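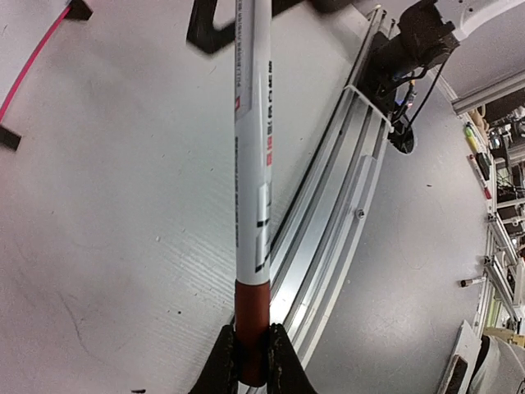
The marker in the gripper, on the table we share with the other team.

I promised in my last post that I will write more often about the robotics club, and then June came and I wrote nothing. My apologies to the few people who asked. I was at the college almost every evening, and when I came home I only wanted to eat toast and sleep.

So, the marker. Our project this term is called Nanby, and the task sounds like something for small children. The arm must pick up a whiteboard marker, carry it to a board and write one word on it. The word should be readable by a person who doesn't know what it is supposed to be. This last rule was added by Priya Calloway, who runs the club, after she saw the result of last year's group. They said it was "hello". I have seen the photo and I would not say so.

When I joined I thought the writing would be the hard part. I had spent many evenings reading about curves and paths, and I made a nice little program which turns letters into lists of points. I was quite proud of it. Then Otis Kapoor, my partner in the project, asked me how the arm will know where the tip of the marker is. I said that it is at the end of the marker. He was very patient with me.

The problem is like this. The gripper has two fingers, and a marker is round and smooth. If you take it a little bit higher or lower, the tip is in a different place. If it leans a few degrees, the tip moves a lot, as the marker is long. The arm doesn't feel any of this. It goes to the point where it believes the tip should be, and it either writes in the air or pushes into the board until the motor complains. We did both. The second one makes a noise I didn't enjoy.

Our first idea was to close the fingers harder. I don't recommend it. With more force the marker was not straighter, it only rolled to one side at the last moment, and after that it was held very firmly in the wrong position. The fingers are also not new. Their inner edges are worn and scuffed, and I suspect that a round thing doesn't sit on them the same way each time. Otis wants to print new ones with a V-shaped groove. I would like this too, but the printer has a long queue and the other team is in front of us with their Rukivlow gearbox, which has many more parts than I expected.

Meanwhile we do it by looking. There is a small camera by the gripper, so the marker is always in the view, and I wrote a piece of code which finds the two long edges of the barrel and calculates the middle line between them. From this line we get the lean. It worked nicely on a plain marker. On the marker we really use, there is printing all along the barrel, and my code sometimes took the letters for an edge. I lost 3 evenings to this. In the end I told it to ignore any line that is too short, and this helped more than all the clever things I tried before it.

Then we made a proper test. We let the arm pick up the marker 200 times and wrote down the lean for each one. This is as boring as it sounds. Khadija Shawky stayed with us for the whole thing and put the marker back every time, and she was doing her chemistry homework between the picks, so I would like to thank her in public here. In 19 of the picks the lean was more than 5 degrees, and this is our limit. For those the arm should now put the marker down and take it again. I say "should" because this part is still on my laptop and we didn't run it on the arm yet.

One thing I learned from the list of numbers is that the bad picks came in groups. There would be a long time with nothing wrong and then several bad ones close together. Otis thinks something in the gripper gets loose. Khadija thinks she was getting tired and put the marker down less carefully. I think they can both be right, and next time we will change the person every half an hour and see if the groups move.

Some people asked me if it is difficult to be in such a club when English is not your first language. A little, at the beginning. I knew "torque" and "calibration" from books, but not "wonky", and "wonky" I needed on the first evening. Now I use it all the time. Priya laughed when I wrote it in our lab notebook as a column name, but she let me keep it — column four, "wonky, yes or no".

Next week I will try the second pick on the real arm. We also must choose the word. Otis wants "Nanby", like the project, but I'm against it, as y has a tail and my program doesn't draw tails very well. I proposed "hill". We are still discussing.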